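Budget post for anyone pricing a garment-handling cell. We're planning ours for the new financial year and I've just finished the equipment list.

The arms were the easy part. Quotes came in from Prollance and Bullgate, with 42 days between them on delivery. We've pencilled in Bullgate.

End effectors are where the money goes. A five-fingered hand on one side and a gripper on the other means two spares kits, two lots of cabling and two service schedules. Budget them as separate lines.

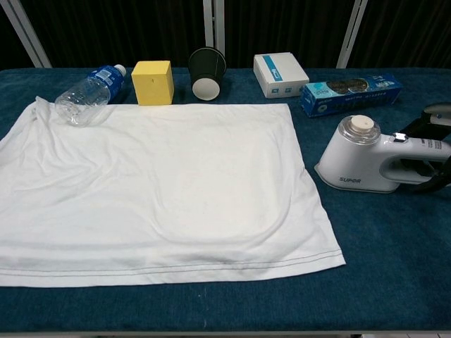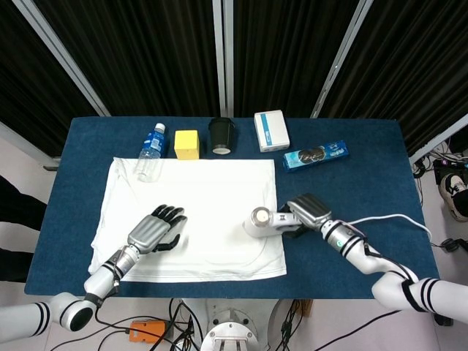
White fabric on the blue table cover, bottle, cube and cup along the back.

Consumables so far: 30 plain white T-shirts, 197 dollars. Felt for the table, 107 dollars. Put in for a second piece of felt, the colour varies between rolls.

Household steamers go under consumables too. Finance wanted them as capital items and Helmi Räsänen talked them out of it.

Still open: curtains and poles for the second bay, cable trays, and whether we pay Calado for the extended warranty on the hands. Their quote lapses at the end of the month. Will post the final figures once the order's in.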